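Stallura Journal > Automation > Interviews

The gripper that thought it was holding something

2 December 2018

Yasaman Tehrani would like it on record that nobody was hurt. She says this first, before she has sat down, in the tone of someone who has been asked by her own mother.

What happened at the Wostham test hall last March was a small fault with long paperwork. An arm called Kamel was learning to hang and unhang small items on a pegboard, the sort of work that fills a stockroom shift. One afternoon it closed its fingers on nothing, decided it had an item, and carried the nothing to its destination with great care. Then it went back for more.

"It was beautifully done," Tehrani says. "Smooth approach, nice release. If you had only read the log, you'd have given it a raise."

The log showed 397 successful picks. The morning shift had signed off on them. Tehrani, who runs the cell, wanted to know why the board still had things on it.
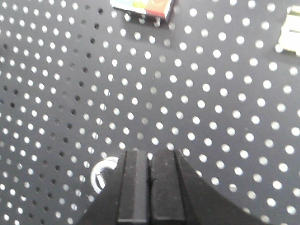 The first suspect was the camera. A pegboard is a miserable thing to look at if you are a machine, she explains, since it is the same small hole over and over, and a vision system can lose its place in it the way a tired person loses their line in a phone book. The team spent two days on that theory. They recalibrated twice and changed the lights. Kamel went on delivering air.

"I was very attached to the camera theory," she says. "I had made slides."

The real cause was duller. The gripper reports how far apart its fingers are, and the software compares that figure with a threshold. Fully closed means an empty hand; anything wider means a catch. Somebody had fitted new finger pads, a little thicker than the old ones. Fully closed was now slightly less closed than before, and every empty hand cleared the threshold.

Who fitted the pads? Tehrani studies the ceiling. "A person with my login," she says.

So far this is a funny story, and she tells it as one. The part she tells more slowly concerns the second week, when the threshold had been corrected by hand on one controller and left alone on the backup. A routine restart brought up the backup. Kamel now believed it was holding an item before it had moved at all, skipped the pick, and swung straight toward the drop point at carrying speed, along a path that had been planned for an arm starting somewhere else.

Illia Mykhailiuk was at the drop point, bent over, retying a cable. The arm stopped short of him because its force limit tripped on the edge of the table. It had not seen him. It had no way of seeing him.

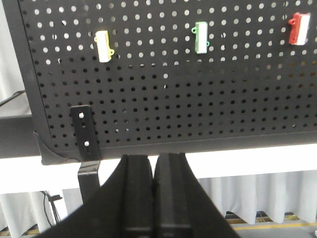

According to Mykhailiuk, the worst of it was the politeness. The arm came over at its ordinary pace, nudged the table, and stopped with a soft click, and he stayed crouched for a while wondering whether standing up would count as provoking it. He had walked past the yellow line that morning, he adds, as he had walked past it every morning, and he would like people to stop sending him pictures of yellow lines.

Tehrani doesn't blame him. The rule said to stay behind the line while the arm was moving, and the arm was not moving. It was restarting, a condition the rule had never heard of.

"We had written 90 pages of safety procedure," she says. "You could search the whole thing for 'restart' and find it once, in a sentence about the coffee machine."

The procedure is shorter now. A restart counts as motion, and the cell stays clear until the arm has opened its hand, closed it, and reported a width that matches the pads fitted. The check takes 5 seconds. Karabo Xaba wrote it in an afternoon and has asked not to be congratulated, on the grounds that it should have been there from the beginning. Both controllers read their settings from the same file. Changing a pad means changing that file, and a second person has to sign for it.

There was some resistance. The hall had promised a run of 2,000 picks by the end of spring, and the count had to go back to zero, including a good many picks that had really happened. Tehrani was asked whether the genuine ones could be kept.

"I said yes, certainly, if someone could tell me which they were."

She takes me down to the cell before I leave. Kamel is between jobs with its fingers shut, and she waits until the status light agrees with her before she lets me any nearer. Then she tells me where to stand. I move over, and she tells me again.

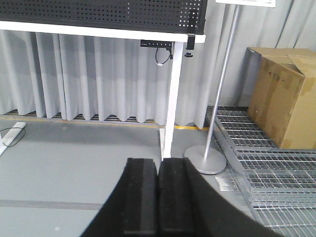
Kamel's closed gripper, with the pegboard table and floor line beyond.

I ask if she trusts it. She considers this for longer than I expected.

"I trust the fingers," she says. "They've always told us exactly how far apart they were. We were the ones who called it a catch."

She still has the slides about the camera, if anyone is organizing a conference.

Related
Ladan Shokri on writing a stop rule people will follow
Coveo warehouse diary: the conveyor that ran backward
Sepehr Ghorbani: what a near miss report should leave out
Force limits, explained with a kitchen drawer

Contact the editors | © 2018 Stallura Journal | Back to top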